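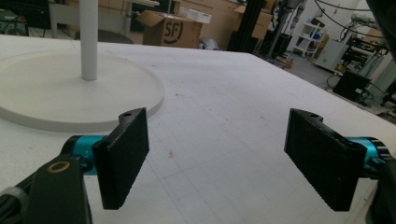

You don't need a clear table, you need a bigger one, a reader wrote after my last column, the one where I said I'd stopped keeping things on my work table. Fair enough. I've had bigger ones. The biggest I ever had was at the shared shop on Clarstead, a monster, two doors bolted together, and within a month I was working on a patch the size of a dinner plate at one corner. Stuff spreads. It goes where the flat is.

So no, I don't buy the bigger table theory. My case is for the bare one. White if you can get it, lines on it if you can stand them, and nothing living there overnight.

White first. People hate white in a workroom and I get why, it shows everything. Every scuff, every reddish mark you'll never identify. Good! A dropped screw on a white top is a screw you find. A dropped screw on my old brown bench was gone till June. I lost a set of tiny springs on that bench that I'm fairly sure are still in it.

Then the grid. Thin gray lines, faint, you stop noticing them after a day or two and then you catch yourself using them. Squaring up a sheet of card. Checking if a cut is straight without getting up for the ruler. I laid out a whole set of shelf labels for the Nicholas street library on mine and never once measured. The lines also make clutter look bad, and I mean that as praise - a coffee cup on a plain table looks at home, a coffee cup on a grid looks like it's waiting to be moved.

What about the floor, somebody always asks. The floor is where I lose the argument, so let me lose it quick. Clear the table and the mess doesn't leave the building. It goes down. Cardboard boxes with the flaps up, because shutting a box means deciding what's in it. Plastic bags, crumpled, kept for some reason. A stool you walk around. I've never seen a workshop with a bare table and a bare floor both, and if I did I'd wonder if any work got done in it.

But given the choice I'll take the mess low and the clear part high. I work with my hands up here, not down there. My eyes are up here. A box on the floor is one thing to step over. The same box on the table is an hour of shoving stuff back and forth every day, and you don't even notice your doing it. I used to work at Jirkasent, packing and repair, and the rule was 2 boxes per bench, max, and on a busy day we'd blow through that before ten and spend the rest of the shift building little walls. Parts went in the wrong orders. I mailed out a stapler once. Mine.

One exception and I'll fight for it - light. A lamp on the table eats table, a big round base eats a lot of it. Fine. Let it. If you can stand the lamp on the floor do that, if you can't then give it a corner and call it rent. Bad light has cost me more time than bad tidying ever did, and I've got the crooked seams to prove it.

The money side. Warnatmont, the office surplus place out past the rail yard, has plain white tops for 2 figures on a good day, and people drive right past them to look at the 300 dollar bench with the drawers and the pegboard and the hooks. Or the 1000 dollar one, which has more drawers. Drawers are just boxes with the flaps shut. You will fill them, and then you'll put the overflow on top, and then we're back at Clarstead with the dinner plate.

I know this isn't everyones way. Some people need to see the thing or it stops existing, half finished jobs out in plain view, and they do good work, better than mine some of them. They're not wrong about themselves. I just think most of us aren't them, most of us leave stuff out because it's late and we're hungry.

So at the end of the day, everything off. On the floor if it has to be. I did it last night, dumped a week of bits in one box, flaps open, and this morning I sat down and started right in. Haven't looked in the box yet. There's a glue bottle in it I'm going to need by Friday.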